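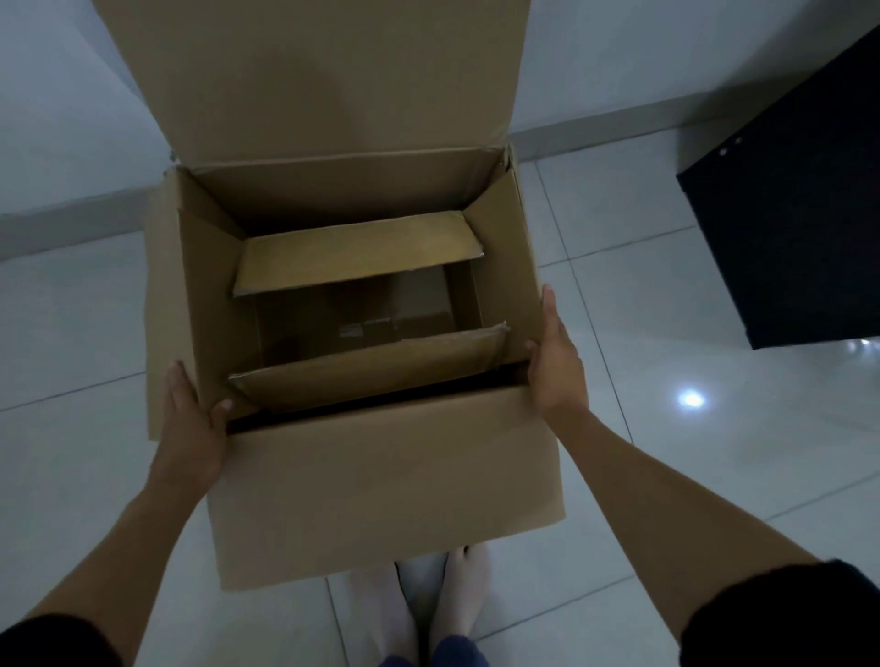

Plain corrugated box, two inserts inside.

1/ A thread on corrugated board for people who post things for a living. Most of the damage claims I deal with at Fodwood come down to choosing the wrong board or storing the right one badly. None of this is new. It is scattered across supplier data sheets that few people read.

2/ Corrugated board is a wavy sheet (the medium) glued between flat sheets (the liners). One wave and two liners is single wall. Two waves and three liners is double wall. The waves are called flutes, and they are graded by letter. The letters don't run in order of size, so don't guess.

3/ B flute is fine and resists crushing on its face. C is taller and stacks better. E is thin and prints well. BC double wall combines the first two and is what most people mean by a "strong box".

4/ Flute direction matters more than most buyers think. In a standard box the flutes run vertically in the walls, like a row of small columns. Turn the box on its side and you've given up a good part of the stacking strength. This is what the "this way up" arrow is for, even when the contents don't care.

5/ Two tests turn up on data sheets. Burst strength measures how hard you have to push to get through the face. Edge crush measures how much load a short upright strip will take before it folds. For stacked pallets, look at edge crush. For single heavy parcels that get thrown about, look at burst as well.

6/ Someone will quote you a burst figure and nothing else. Ask for the edge crush. If they can't find it, ask who makes the board.

7/ Moisture. Paper takes up water from the air and loses stiffness as it does so. A box that passes in a dry test room can be a good deal weaker after a month in a damp unit. We had 400 flat-packed cartons against an outside wall at Fodwood in February. The bottom bundles went soft at the edges and had to be scrapped.

8/ Keep flat stock on a pallet, off the floor, away from outside walls and loading doors. Leave the wrap on until you need it. Don't stand bundles on end, as the edges crush and the creases wander.

9/ Stacking on pallets: column stacking (corner directly over corner) is stronger than brick pattern, as the corners carry most of the load. Brick pattern is more stable sideways. If you column stack, use stretch wrap and a tie sheet. Overhang is the worst of all. A wall hanging off the pallet edge is carrying next to nothing. 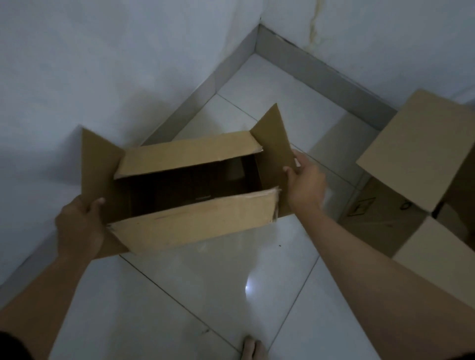
All four top flaps open.

10/ Flaps. On the standard slotted style all the flaps are the same depth, and the outer pair meet in the middle. The inner pair usually don't, so there's a gap under the join. Anything soft or flat near the top should have a pad over it, or a knife will find it when the customer opens the parcel.

11/ Tape. One strip along the centre join is enough for light goods if it runs at least 2 inches down each end. For heavier goods use the H pattern, with strips across both end seams too. Dust is the usual reason tape lets go. Recycled liners can also be hard to stick to, and gummed paper tape does better on them.

12/ Void fill: the box should be full. A half-empty box has nothing behind its walls and the top caves in under load. Going down a size is cheaper than filling a big one with paper.

13/ Reuse. A used box has lost strength at the creases and corners even if it looks sound. Fine for a second trip with clothes or cushions. I wouldn't use one for glass or anything over 18 kg.

14/ Cheng-en Kuo at Parport asked about minimum orders. Made-to-size usually starts to make sense for us at 1,000 of one size. Below that, buy stock sizes and cut your own pads. Grallura will quote on short runs but the tooling is extra, so get it as a separate line.

15/ Barbu users: the packing module takes internal dimensions. Most catalogues list internal as length x width x height, but some list external. On double wall the difference is enough to stop the goods going in. Check before you load the table.

16/ Next thread will be on pallets and the various ways to get charged for them. Questions on board grades are fine under this one. Please give the size and weight of what you're sending.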